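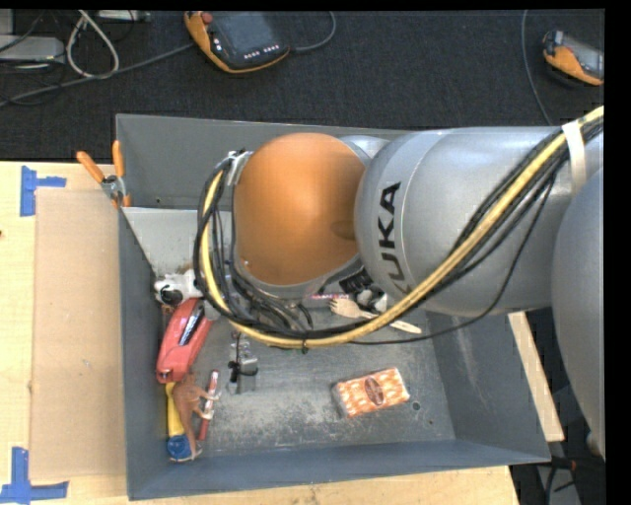

Dust is the name we give to very small pieces of solid material that are light enough to be carried by air. It can come from soil, cloth, skin, paper, plants, stone and many other things. A single speck is often too small to notice, but when a lot of specks settle together they can be seen quite easily, as they can on the floor of the grey metal bin, where lighter bits of debris lie among the dust. Scientists who study dust call the tiny pieces particles.

Where does dust come from?

Dust comes from both indoors and outdoors. Outdoors, wind picks up dry soil and sand. Cars and lorries wear away small amounts of rubber from their tyres. Trees and grasses release pollen, mostly in spring and summer. Volcanoes can throw fine ash high into the sky, and the sea adds tiny grains of salt when spray dries in the air.

Indoors, much of the dust comes from the people and animals who live there. Your skin is always making new cells, and the old ones fall away. Clothes, carpets and blankets shed small threads called fibres. Shoes bring soil in from the street.
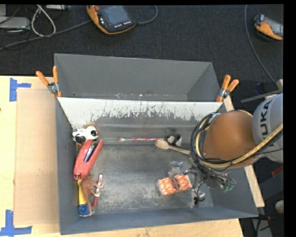
Dust also forms wherever materials rub against one another. Sawing wood makes sawdust. Writing on a blackboard makes chalk dust. When a stone step is used for many years, each foot wears away a little of the surface.

Why does dust settle?

Gravity pulls every particle towards the ground. Air pushes back against falling objects, and this push is called air resistance. A marble hardly seems to be slowed by it. A speck of dust is so light that it falls very slowly, and the smallest movement of air can lift it again. You may have seen specks drifting in a beam of sunlight. They are in the rest of the room too, but the bright light makes them easier to see.

Dust collects best on flat surfaces and in corners where the air is still. The tops of wardrobes and the backs of shelves are good places to look. On a steep slope, some of it slides down and gathers at the bottom.

Is dust harmful?

Small amounts of ordinary dust do not harm most people. The hairs and sticky mucus inside your nose trap many particles before they reach your lungs. Sneezing helps to push them out. Some people have an allergy to dust mites, which are tiny creatures that feed on flakes of skin. People who work with stone or flour may need to wear masks.

Dust in the Belmonte Museum

Dust can scratch or stain old objects, so the Museum's collections are cleaned with soft brushes and a gentle vacuum. Zainab Chukwu, Collections Care Officer, places small sticky cards in the Notari Gallery and examines them under a microscope. Card 347 held wool fibres, pollen and a fragment of a butterfly's wing.

Try it yourself

Ask an adult for 2 pieces of dark card and some clear sticky tape. Fix a strip of tape to each card with the sticky side facing up. Leave one card on a windowsill and the other inside a cupboard. After a week, look at both with a magnifying glass. Which has collected more dust? Can you find any fibres?

Words to remember

Particle: a very small piece of material.
Fibre: a thin thread, such as a strand of wool or cotton.
Pollen: a fine powder made by plants.

Page last reviewed July 19, 2026. School visits to the Notari Gallery begin again in September.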